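Timum Press
Young adult fiction in translation: interim progress report to the Cutham Fund
24 May 2021

1. Period and scope

The report covers the first half of the grant. It deals with the acquisition, translation, editing and printing of the two novels named in the award letter, Samonte and Gudivow, and with the reader work attached to them. Spending is set out in the separate return.

2. Samonte

The full translation was delivered in March, one week after the agreed date. The delay was caused by a query over the source text. The second edition of the original differs from the first in chapters four and nine, and the rights holder had not said which was to be used. We now have written confirmation that the second edition is the text of record. Chapter nine was retranslated as a result, at no extra cost to the grant.

The structural edit is complete. The main change is to the order of the letters in part two, which in the original depend on a pun on the names of the months. The translator proposed moving one letter and adding a line to another. The author has approved both changes. Copy-editing is under way and page proofs will follow.

Speech in dialect has been handled by sentence rhythm and word order. We decided against using any regional form of English. Two outside readers were asked to comment on this point alone. One found the grandmother's speech too close to that of the narrator, and those passages have been revised.

3. Gudivow

Gudivow is the longer and more difficult book. It is set in 1703, in a flooded salt town, and is told by two sisters in alternating chapters, the younger of them in verse. A draft of the prose chapters is in hand. The verse chapters are being translated separately and are behind schedule. Four of the eleven are in a state we would call finished.

We considered bringing in a second translator for the verse and have decided not to. The two voices share a number of repeated phrases, and these need to be settled by one person. The schedule has been changed to allow for this, and publication moves from the autumn list to the spring list. We ask the Fund to note the change. It does not affect the total sum requested.

The map and glossary described in the application have been reviewed. The map will be kept. The glossary has been dropped at the author's request, and the terms it would have explained are now made clear in the text.
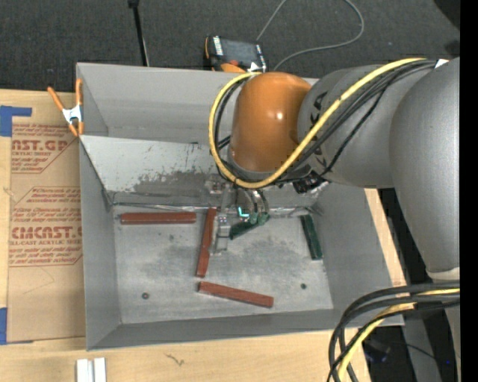
4. Production

The first print run of Samonte is set at 2000 copies, in paperback with flaps. The printer's quotation is valid for the present quarter and the paper has been reserved. For Gudivow we have asked for prices on runs of 1000 and 2000 copies and will decide once advance orders are known.

The cover for Samonte went through three rounds. The first design was judged by booksellers to look like a book for adults, and the second was too close to a title already on sale. The third has been accepted. It uses hand-drawn lettering and a single colour on uncoated board. Ebook files will be made from the final proofs. Audio rights in both titles remain with the original publishers and are outside the grant.

5. Readers and schools

We have sent 100 bound proofs of Samonte to school librarians, youth reading groups and independent bookshops. A short form was enclosed, asking at what point the reader had stopped, if they had stopped, and whether they knew the book was a translation. Returns are still coming in. Those received so far suggest that the opening chapter is slow for readers under fourteen. The author does not wish to cut it, and we agree, but the jacket copy has been rewritten to bring the disappearance of the ferry forward.

Group sessions were held online. Attendance was uneven, and the sessions held straight after school were better attended than those in the early evening. Future sessions will use the earlier time.

6. Risks

The main risk is further delay to the verse chapters of Gudivow. We will review progress each month and send the Fund a revised schedule if fewer than eight chapters are finished by the next review. A second risk is the price of paper, which we have allowed for in Samonte but not in Gudivow.

7. Next period

Samonte: page proofs, final corrections, printing and delivery to the warehouse. Gudivow: completion of the verse, first full edit, cover brief. Reader forms will be collated and a summary sent with the final report. We would also like to discuss whether the unspent glossary budget may be moved to the cost of the map.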